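Bemwood Brings Out a Breakfast Set for Counters That Have Run Out of Room

Fellska line of plates, mugs, racks and one very small lidded jar goes on sale this January

Bemwood, the housewares firm that has spent years selling shelves to people with too much stuff, is now selling the stuff. The Fellska breakfast collection goes on sale today through the company's website and at Oler kitchen shops. It was drawn up for people who eat their toast at the same table where they pay bills, fold shirts and argue about whose turn it is to buy butter.

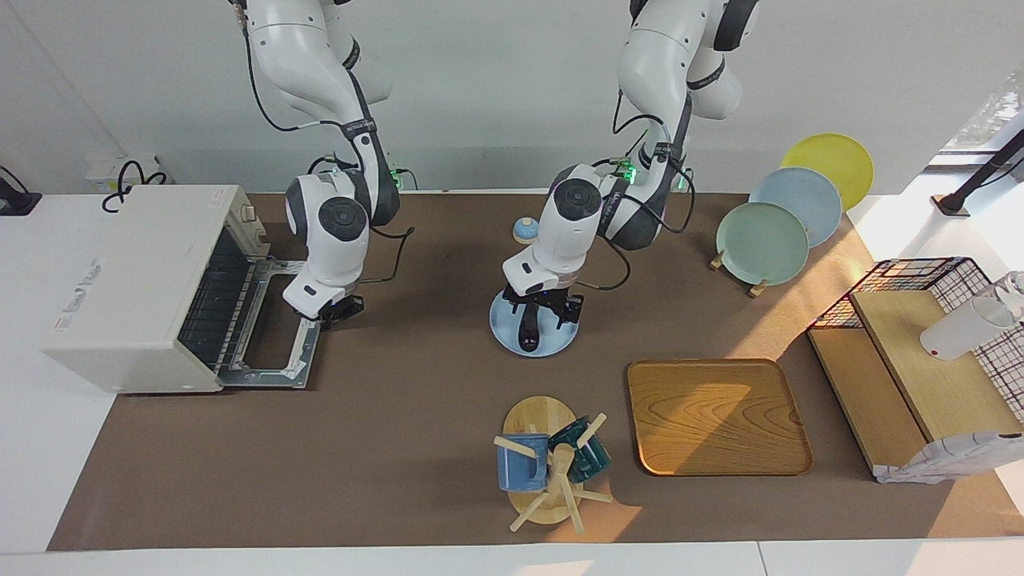 By the Bemwood Press Desk
January 28, 2021

Fellska starts from a modest idea: breakfast for two should fit on one mat, with the toaster oven on it, door open, and enough space left over to put down a plate. Anyone who has balanced a hot slice on the lid of a sugar bowl will know why we bothered.

The plates are the heart of the line. They are round, they are plain, and they come in soft colors that look awake before you do. Pale green, light blue and yellow are the three we expect to sell most. All of them will sit upright in the Fellska wooden dish rack, where they take up far less of the table than they would lying down in a stack. We also find that plates on show tend to get washed. Plates in a cupboard can be forgotten until company comes.

Mugs get a post of their own. The mug tree has an oval bamboo base and holds its cups up off the table, where the crumbs can't reach them. Our test households were asked to hang up their mugs every night for two weeks. Most did it for eight days, and we are calling that a success.

Then there is the jar. It is light blue, it has a lid, and it is small. In early trials people used it for jam, for salt, for loose change and, in one home, for a single spare key. Several picked it up and tried to ring it. We have decided not to print a use on the box.

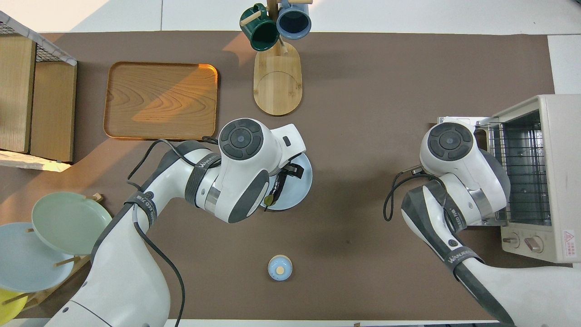 Breakfast things from above, with the mug tree at the back and the toaster oven open at right.

The collection grew out of a survey that Bemwood ran last year with Schnyder, the design studio behind our folding step stool. Schnyder asked 573 apartment dwellers to measure the clear space on their kitchen counters. Over 152 of them wrote back to ask what we meant by "clear." The rest sent in figures that led the studio to throw out its first drawings, along with a bread box the size of a carry-on bag.

What came back from the second round was flatter, rounder and easier to put away. The wooden tray has rounded corners, which your hip will thank us for, and can carry a full breakfast to the couch or the whole mess back to the sink. The brown mat goes under everything. Brown was the color that test households complained about least after a month of coffee.

Fellska does not include a toaster oven. Most of the people we asked already owned one and were loyal to it, even when the door squeaked. The mat is sized so that a countertop oven can stand on one side with its door folded all the way down while the dishes stay on the other. Please keep the plates clear of the door when it is hot, and let the rack inside cool before you pull it out.

Pieces are sold one at a time or as a set for two. A set for four was discussed and put off until we meet someone with a table that big. Extra plates may be ordered in any of the colors, and mixing them is encouraged. Matching them is fine too, and we won't say anything about it.

Availability

The full Fellska line can be ordered now from Bemwood. Oler shops will carry the plates, mugs and mug tree first, with the dish rack and tray to follow once the shelves have been cleared of holiday cookie tins. Orders placed online ship in one box, which is plain cardboard and the right size for a cat.

About Bemwood

Bemwood makes racks, trays, shelves and tableware for small homes. Its products are sold online and through Oler kitchen shops.

Press contact

Bemwood Press Desk. Sample sets are lent to editors on request. We would like the jar back this time.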